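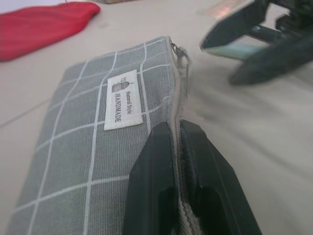 Do you need two arms to work a zip? For a pencil-case sort of zip you do, because something has to hold the fabric still while something else pulls the tab.

Posted in August by Mabli Gethin
Print this post | E-mail this to a friend

I've been going on about zips to anyone who'll listen, so apologies to those of you who came for the bread posts. Kakia (that's our two-armed build, named after Adhiambo's old bicycle) has moved on from blocks and cups to soft things, and I love it! Blocks stay where you put them. A cloth pouch slumps, slides and folds over on itself, and every time you let go it's a slightly different shape from before.

The first problem was grip. Our original fingers were smooth and fabric slid straight out of them, so Kadir Ateş redrew the inner faces with a bit of texture and printed a set overnight at the Fulldale workshop. Much better. They still pinch too hard if I'm careless with the settings, and I had one go at 20 where the whole pouch came up off the table like a fish on a line.

The second problem was me. I'm the one driving, and it takes far more practice than I expected to think about both hands at once. My left is fine. My right wanders off whenever I'm concentrating on the left, so Sachiko Honda has me doing 5 slow pick-ups with each arm before I'm allowed to try anything with both (she teaches piano, and it shows).

Then there's the matter of lifting by the corners. You'd think that would be the easy bit, but if one arm gets ahead of the other the cloth twists, and if they move apart too quickly it pings out of one gripper. Going slowly helps. So does lining up both wrists first, which I kept skipping because I was impatient. 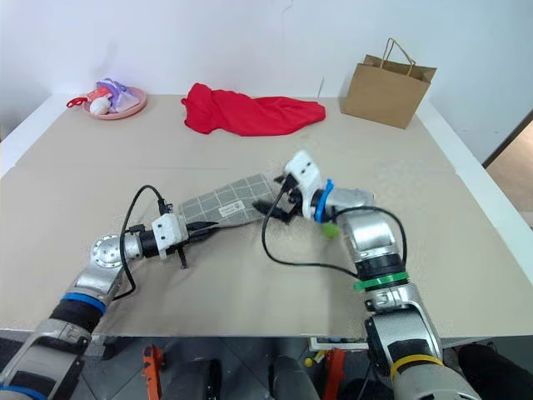

A corner each, with the big cardboard sheet down on the table.

The cardboard was Haruto's idea, by the way. Fingertips coming down on a hard tabletop make a horrible clack, and card takes the edge off it. I'd like to try felt as well, though I suspect the cloth would cling to it.

We're up to 111 saved runs now, counting the dreadful ones, and I've got 3 evenings booked to do more. Next I want to sort out the cables. They loop up over the arms and I'm forever worrying about snagging one at full stretch. If you've got a tidy way of routing cable past an elbow joint, please leave me a comment, with a sketch if you can!

Filed under: Workshop nights, Robots, Things with zips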